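Bench notes, gripper swap on the small arm
January 1, 2021

Quiet building, so I got a full day on the bench with both sets of fingers. Writing this up before I forget which numbers go with which, and so Bjarke can pick it up when he's back.

Started with the Vurnel pads, the flat rubbery ones we've had on since the fall. Same routine as always: play food out of the clear tray, over to the pink plate, arm home, repeat. They're still lovely on the toast. The bread is thick and stands up nicely, so you can come down pretty sloppy and it'll find its way in. The cheese is where they let me down. It's so thin that any yaw error and one pad lands on top of the slice before the other is anywhere near it. I stopped the run at 373 because I was getting cranky and making bad calls about what counted as a drop.

Swapped to the Danent fingers after lunch. Tapered, dark grey, rounded tips, a fair bit longer than I'd pictured from the drawing. Two screws a side and one of them wanted to cross-thread (Bjarke Laxdal, if you're reading this, it's the left one, go gently!). Redid the tool offset, then redid it again after I noticed I'd typed the old length into the Galli controller. Classic.

First thing I noticed is how much of the wrist camera view they eat. Both bottom corners are just finger now, and they're too close to the lens to be sharp. I was worried the pose estimate would fall over, but with the jaws wide open there's plenty of clear white table between them and it doesn't seem to mind. I masked the corners anyway.

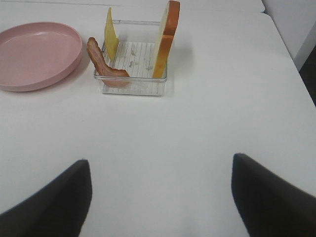 Second thing is the tips. Being narrower, they can get down between the cheese and the bread without knocking either one, which the Vurnels could never do unless I spread everything out first. Bacon is still a pain. It's all curves, and when it's hanging over the tray wall the planner can't decide whether to grab the top end or the bottom end. I moved the approach height up by 6 mm and it dithers less, but I wouldn't call it fixed.

Got to 483 cycles on the Danents before I packed it in. Force limit was at 4000 on the Galli scale the whole time, same as the morning, so the two runs should be comparable. Logs are in the Brititlow folder, one per finger set - please don't rename them, the plotting script is fussy.

Still to do:
Try the Danents at a lower force limit on the cheese.
Chase that left screw hole with a tap.
Ask about a second pair before February, I don't want to be stuck if I snap a tip.
Re-run bacon with the grasp point pinned to the top end.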